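Higiene e Organização do Posto de Trabalho
Apontamentos da sessão 5 - A mesa e a luz
Formador: Vasco Macedo

Na sessão anterior ficou vista a cadeira. Hoje tratamos do tampo e do candeeiro, que na ficha de avaliação contam como um único ponto.

1. Tampo

Um tampo branco e mate reflete menos do que um brilhante e deixa ver a sujidade mais cedo. Antes de pousar seja o que for, olhar para a superfície de lado, com a luz acesa. Uma mancha ténue quase não se nota de frente. Passar primeiro um pano seco e só depois o húmido - nunca o contrário, que o pó faz pasta.

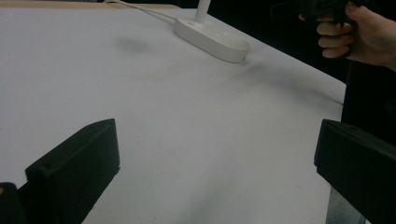
As manchas que não saem com água e sabão neutro registam-se na ficha, com a posição em relação ao canto mais próximo. Não usar esfregões abrasivos. No manual da Godinho, o capítulo dos acabamentos traz uma tabela de produtos por tipo de superfície; trazer lida para a próxima aula.

2. Candeeiro

A base deve assentar por inteiro no tampo, sem apanhar o cabo por baixo. O cabo sai para o lado de trás da mesa e não atravessa a zona onde se escreve. Para quem é destro, a luz vem da esquerda; para quem é canhoto, da direita.

Para deslocar o candeeiro, uma mão na base e outra na haste. Puxar só pela haste acaba por folgar o encaixe. 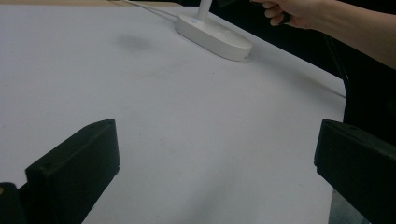

A sombra da base também conta. Se cair sobre a folha, o candeeiro está demasiado perto ou do lado errado. Siiri Rozīte propõe no seu texto de apoio um teste simples: pousar um lápis no centro da zona de trabalho e ver para onde cai a sombra.

Trabalho para casa

Fazer um esquema do próprio posto, visto de cima, com mesa, candeeiro, cabo e tomada. Uma página, a lápis. Entregar na quinta-feira.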